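Flamadcombe Community Boards > Home and Laundry > Folding and storage

Thread: White cloths, fold or roll?
3 pages, 426 views

vvlad
Posted 30th January
We've got a drawer full of plain white cloths for the kitchen and I'm sick of digging through it. They go in flat and come out in a heap. Does anyone roll theirs? The drawer is 16 cm deep.

Khrystyna_H
Roll them. I changed over in March and haven't gone back. Fold in half the long way, roll from the short end, stand them on end in the drawer. You can pull one out and the rest stay put.

sebstan
Disagree. Rolled cloths dry with a curl in them if they go away even slightly damp, and then they won't lie flat on the bench. I fold in thirds and file them upright like cards. Same space, no curl.

Khrystyna_H
Then don't put them away damp.

sebstan
Easy to say in a Gimari winter. Nothing dries properly at our place until the heater has been on all day.

VeronicaN
Either works if you sort out the corners first. Most of the mess comes from picking a cloth up by the middle, so it hangs in a bunch and you end up folding the creases in. Find two corners on the same short side, give it one good shake, then lay it down.

vvlad
I do grab them by the middle. Will try the corners.

horatiu_i
I'd skip folding altogether for cleaning cloths. Ours go in a tub under the sink and my wife's good tea towels get the drawer. Life's too short to file a rag.

VeronicaN
Fair enough for rags — he did say kitchen cloths though.
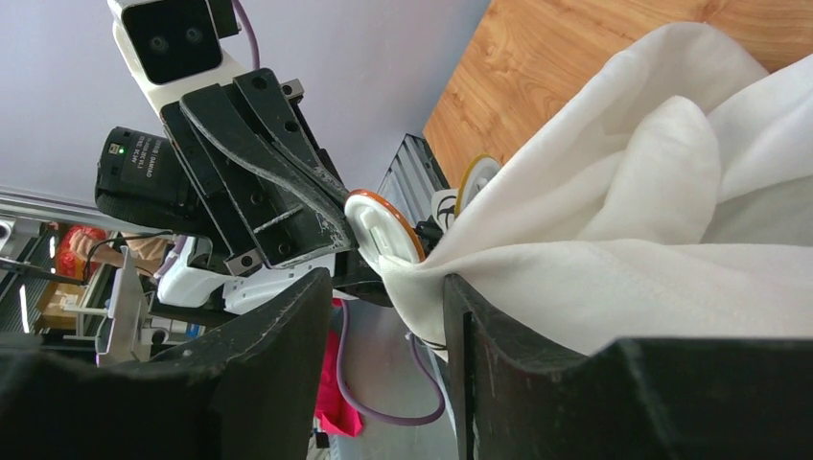 vvlad
What do you do with a white cloth that has been gathered up and gone all soft creases?

VeronicaN
Shake it out, lay it on the table and smooth from the centre to the edges with your palm. Leave it flat for a few minutes before you fold. If the creases are still there, a quick go with a warm iron will fix it, provided it's cotton.

sebstan
Agree with that, except I'd iron first and save the few minutes.

vvlad
Thirds it is for now. Half the drawer is done and it shuts without a shove.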